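Westar Rankings Tracker – my review after one semester

Quick one, end of term, grades due. Our dean's office bought the Westar tracker in June and I'm the person who got the login. It pulls in the world rankings, the citation numbers, the subject tables, puts them on one page. Standard plan is $499 a year per campus. There's a $201 plan but no exports, so forget it.

Setup was quick. 28 minutes, most of that hunting for our school in the dropdown (we're filed under the old name. Still.)

Good stuff: the citations view. You pick a field, pick up to 30 peer schools, get a chart you can paste right into a report. Used it for engineering and Karine Cloutier in the provost's office stopped emailing me spreadsheets. Worth the money for that alone.
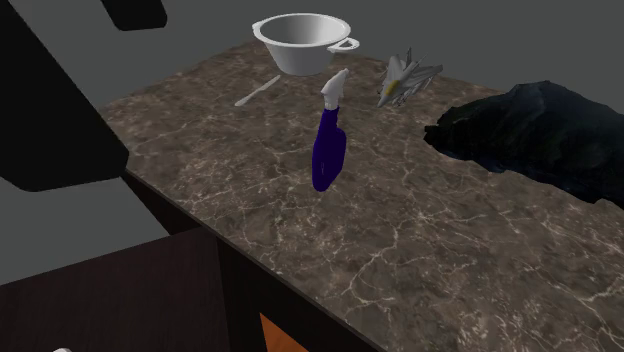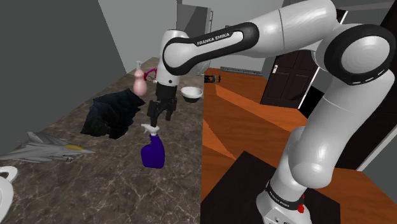

Less good – the faculty-per-student figures lag by a year and theres no note on the page saying so. Found out when Nusrat Begum checked them against our own. Colors are a problem too. Default chart theme is dark grayish brown with thin pale lines all over, pretty much that marble countertop, and good luck finding your school's line in it. Switch to the plain theme. It's under Account, not Display, for some reason.

Support: two emails, both answered same day. Second answer was wrong but they fixed it.

Compared to Jasten, which we had before: faster, fewer logins, worse printing. Jasten did let you add footnotes to a chart and I do miss taht.

Four stars. Would renew if they fix the lag.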